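Sleeping better in June

I've been a terrible sleeper since we moved to Vullbridge, so this month I finally tried going to bed at the same time every night. Ten-thirty, phone in the kitchen, no exceptions (okay, 2 exceptions).
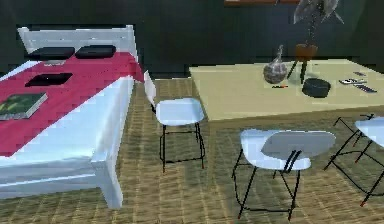
Black pillows, bright blanket, early night.

The first 5 nights were awful! I lay there composing emails. Then one morning I woke up before the alarm and felt almost human.

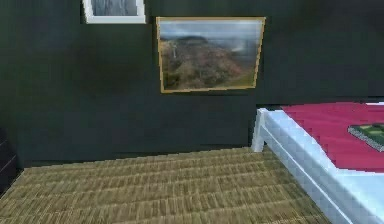 I've also quit coffee after lunch, and that's been harder than the bedtime. Brinel Street smells of espresso until six. Write and tell me what works for you!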